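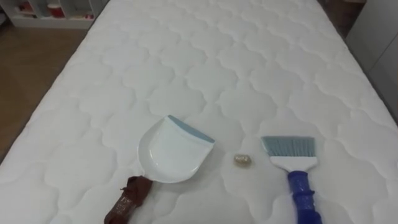 Visit to Prendano, Saturday, January 4, 2020

Jagadeesh Poojary met us at the side door and took us straight to the bed cell, the one we had asked to see. It is a two-armed machine that works at a quilted mattress, and its job is to sweep small litter off the top with a dustpan and hand brush. Venkatesh Iyer looks after it day to day.

Most of the morning went on setting up. The tools are ordinary household ones. The pan's brown handle has a wrapping on it, and Venkatesh said a bare handle used to turn in the grip when the lip met a seam. He changes the wrapping after every 32 runs and writes the change in a notebook that hangs by the door. The test litter is a small scrunched wrapper, put down in one of the hollows of the quilting, where it is hardest to get at.
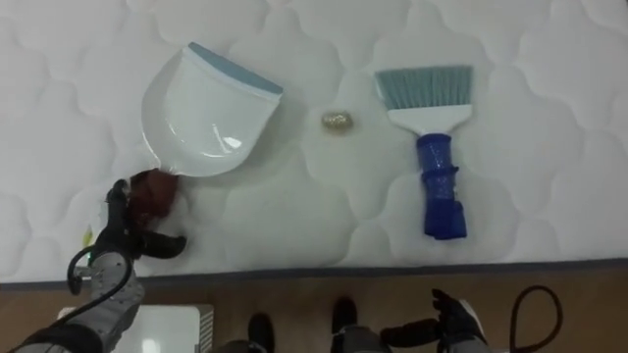 The left arm takes the pan first. Edith Cuervo asked why both hands don't close together, and the answer was that they tried it last February and found faults harder to trace. With one hand at a time, a bad grip shows up in the log under its own line. The log was at run 3905 when we arrived.

Cables are the main upkeep. Each arm has a black one on the outside, left with enough slack for the wrist to turn. Venkatesh runs his fingers along both before the first run and again after lunch. Since the summer he has replaced 2, both on the right side. Spares come from Trosteck and take eight days, so he keeps one on the shelf.

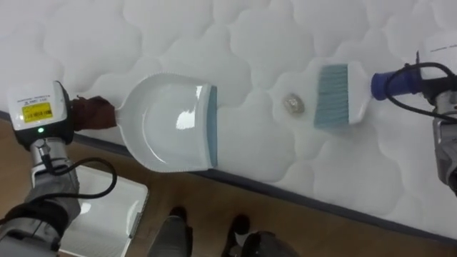

Brush pressure is set by hand. Too light and the bristles ride over the puffs, too heavy and they drag the cover. Geetha Kotian wanted a figure for our own cell at Hundamora, but they don't have one. They go by how far the bristles bend, and check again whenever the mattress is changed.

We had tea at half past twelve and left by the same door. Geetha is to send Jagadeesh our cable checklist, and he will send us the wrapping notes.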